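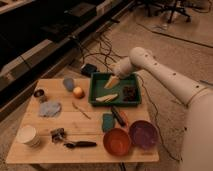
Wie lange darf aufgeschnittene Ware offen auf dem Tablett liegen, bevor sie für die Bewertung nicht mehr taugt?
Bei hellen Scheiben 96 Minuten ab Schnitt, danach wird die Portion verworfen und neu angesetzt.

Suchbegriff eingeben Suchen

1. Dezember 2019
Küchentisch, Serie Prolto

Grünes Tablett bleibt Standard für die Serie. Der niedrige Rand reicht, die helle Ware hebt sich gut ab. Dunkle Stücke weiter rechts halten, helle Scheiben getrennt davon, sonst Abrieb auf den Schnittflächen. Das weiße Tablett von Kaneko aus dem November ist ausgemustert (Kontrast zu gering).

Einwaage Portion 4: 376 g. Portion 5: 555 g, zu viel, beim nächsten Ansatz reduzieren. Waage vorher mit dem 2000-g-Gewicht geprüft, Abweichung unter 1 g.

Tischordnung: Tuch und Pappbecher links, Schwamm vorn beim Tablett. Metallwerkzeug mit dem Griff nach rechts ablegen – sonst steht es über die Tischkante. Bretter der Tischplatte nach jeder Portion abwischen, in den Fugen sammeln sich Krümel. Kein Spülmittel auf das Holz, nur Wasser.

Palesa Botha schlägt vor, den Schwamm nach jeder zweiten Portion zu wechseln. Übernommen. Nachbestellung über Stellow, Lieferung geht an Clestbridge, Annahme im Erdgeschoss.

Offen: Deckel für das Tablett suchen. Folie klebt an den Schnittflächen und reißt beim Abziehen die Kanten aus.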